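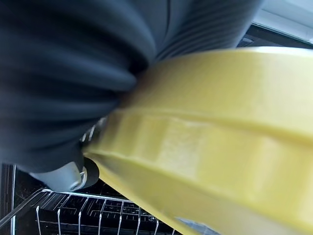 Wrist view, yellow plastic item held over the dishwasher rack.

Wrist view and head view disagree: discard the episode or keep it?
Posted in Data Collection, Kitchen Tasks

Our laboratory is gathering demonstrations for a policy that is to handle kitchenware and sort items at the sink. The current set contains 668 episodes, all recorded at the Tirnbridge kitchen. In 66 of them the held item fills so much of the wrist view that the rack can be seen only in part, as in the capture attached to this post. The head view for the same episodes is generally clear.

Our written procedure requires that the target be visible in every view at the moment of release. Applied strictly, it would remove all 66. We would appreciate guidance on whether other groups apply such a rule, and whether large items should be given a separate label.

Posted by Skukivis

The rule appears too strict for the purpose. A wrist view is expected to lose the target when a large item is held, and the policy will meet the same condition when it runs. If those episodes are removed, the training set will contain few examples of large items, and performance on them is likely to suffer.

We recommend that you retain any episode in which at least one view shows the place of release, and record the condition in a separate field. Sink episodes should be reviewed under the same standard. 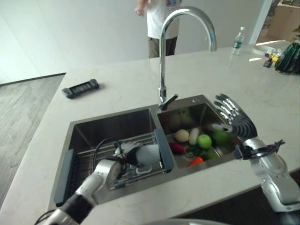 The head view should also be checked for the position of both arms at the start of each episode. In our own set of 3000 episodes, the idle hand was left in a different position by each operator, and the policy learned to wait for it. We now specify one rest position in the operator sheet and reject an episode only when that position was not observed. Vegetables and other loose items should be rearranged between episodes, and the arrangement noted.

Please also confirm that the clocks of the two cameras agree. A small offset can resemble a visibility fault during review.

Posted by Povum

Keep them. We dropped ours and had to record 502 replacements.

Posted by Cui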